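## 3. Floor-level items around a freestanding bath

### 3.1 Scope of the section

Section 2 dealt with items kept at hand height: bottles, cloths and paper on shelves, rails and holders. The present section deals with items that end up on the floor. In bathrooms with a built-in bath, the panel closes off the space beneath the rim and the floor meets a flat vertical face. A freestanding bath leaves a different boundary. The outer wall curves away from the person standing beside it, the rim projects above the floor, and in most rooms the floor continues on every side. Small textiles dropped at this boundary are therefore partly hidden from someone looking straight down, and they have to be reached from one side of the rim or the other.

We treat three questions. The first is how the floor next to the bath should be divided for coding. The second is what counts as a completed pick-up when the item is soft and has no fixed outline. The third is how far neighbouring objects affect the route taken to the item. The position of the bath itself was not varied.

### 3.2 Zones

The Gevden scheme, used for the kitchen observations in the first part of the project, divides a floor into square cells. It proved a poor match for the bathroom setting. A square cell that touches the curved foot of the bath contains both open floor and floor that lies under the overhang, and two items coded to the same cell may call for quite different postures. We replaced the cells with bands that follow the outline of the bath.

The inner band extends 100 mm outward from the line at which the bath meets the floor. The outer band begins where the inner band ends and extends to 2,000 mm from the same line. Anything further away is coded as open floor and is not considered in this section. The band limits were marked on the layout sheet only. Tape on the floor was rejected at an early stage because participants in the Pridelville pilot tended to place items along it.

Long side and short end are coded separately within each band. The corner is assigned to the short end as far as the point at which the curve of the rim becomes visibly straight. This is a matter of judgement, and it accounts for a large share of the disagreements reported in Section 3.5.

### 3.3 Items and floor surface

Four classes of soft item were used: flat woven cloth, folded towelling, knitted items and long-pile items. The last class gave the most trouble. A long pile has no edge that can be gripped with confidence, and the part that is lifted first is seldom the part that carries the weight. The item follows the hand late, and its trailing portion stays on the floor for some time after the hand has begun to rise. Figure 1 gives a view downward at the bath side, with a white, fluffy item on polished grey marble. 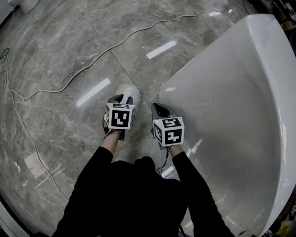
The colour of the item matters less than was assumed in the protocol. White items were retained in all four classes on the ground that they would be hard to tell from the bath and easy to tell from the floor, and that the two effects could be compared. In the coded material the second effect dominates. An item lying in the inner band is seen against the floor from most standing positions, and the bath forms its background only when the person bends to a level below the rim.

Gloss is a separate matter. A polished floor reflects both the lighting and the lower wall of the bath, and the reflected wall appears to lengthen the overhang. Several participants reached short on their first attempt in the inner band and corrected the movement before contact. Such corrections are coded as part of the same attempt unless the hand returns above knee height, in which case a new attempt is opened.

Polished stone also offers little resistance to a light textile. Flat woven cloth tended to slide before it gathered, and a sliding cloth that reached the foot of the bath was then pinched against it. Participants made use of this. In the inner band the bath served as a stop, and a cloth could be collected with a single push and lift. In the outer band no such stop was available and the cloth had to be gathered from both sides. Long-pile items slid less and were usually raised from the middle.

### 3.4 Criterion for a completed pick-up

For a rigid object, lift-off is the moment at which the last point of contact with the floor is lost. The same definition was applied to textiles in the Yeoman trials, where it gave late and uneven timings. A towel held at one corner may leave a hanging edge on the floor while the person is already walking, and under the strict definition the pick-up would then not be complete until the towel was put down somewhere else.

We adopted a looser criterion. A pick-up is complete when the item moves with the hand and no part of it is left behind when the hand changes direction. The coder notes separately whether any part was still touching the floor. This gives two values for each event, a transfer time and a clearance time, and for flat cloth the two are nearly always the same. They differ most for folded towelling, which opens as it rises.

An event is discarded if the item was already being held at the start of the coded interval, or if more than one item was taken together. Contact with the rim of the bath is permitted and is noted. The complete set for both bands contains 3,176 events, after discards.

### 3.5 Coding and agreement

All events were coded by two people working apart. Alfie Mapplebeck coded the full set; the second coder worked from the same sheet and saw none of the first set of codes. Disagreements over band were settled by reference to the layout sheet, which carries the date 6 Mar 2018 and was not revised afterwards. Disagreements over side were settled by discussion, and those that remained open were entered as short end.

Transfer time gave few difficulties. Clearance time was less secure for long-pile items, where the lowest fibres may be in contact with the floor without being visible as such, and we make little use of it for that class. A cautious reader may prefer to leave it out altogether, and the tables in Section 4 are arranged so that this can be done.

### 3.6 Neighbouring objects and the route to the item

The bath does not stand in isolation, and the objects around it have a bearing on which side is used. The following remarks concern the Ludham layout.
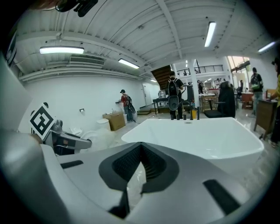
Routes to the inner band were coded by the side from which the person arrived and by any fixed object passed on the way. Fixed objects were divided into those that stand on the floor and those that hang on a wall, and only the first group can block a foot. The distinction is useful near the bath in Figure 2, where the black floor-standing tap set takes up floor behind the bath that a wall-mounted set would leave free, while the small toilet paper holder on the wall takes up none. The tall spout of the tap set is a further consideration for a person bending towards the back of the bath, and the office chair to the right of it is classed as movable. On the other side, the toilets, the cardboard box and the small white wastebasket all fall within the floor-standing group, although the last two are also coded as movable.

Movable objects raise a difficulty that fixed ones do not. A person may go round a box, step over it or shift it, and the cost of each differs. We coded the choice but did not attempt to weight it. In most events the person went round, including those in which the object could have been shifted with one foot. Shifting was commoner when both hands were free and the object was light — an office chair on castors, for instance, would be expected to move more readily than a filled box — but the number of such events is too small to support a firm statement.

Long side and short end attract different postures. At the long side, participants stood parallel to the bath and bent from the hip, with one hand often resting on the rim. At the short end they faced it and bent the knees. The second posture brings the eyes lower and reduces the concealment caused by the overhang. It also needs more free floor behind the person, and where a floor-standing object occupied that space the long side was used even for items lying closer to the end.

Sorting after the pick-up was outside the scope of the coding. In a small number of events the item was laid over the rim before being carried away, and these have been kept in the set with the clearance time taken at the floor. The rim was treated as a resting surface in the same way as the worktop edge in Section 2, with the reservation that a glossy, rounded rim holds folded towelling less securely than a flat edge. Items that slid back to the floor from the rim were coded as new events and given the band in which they came to rest.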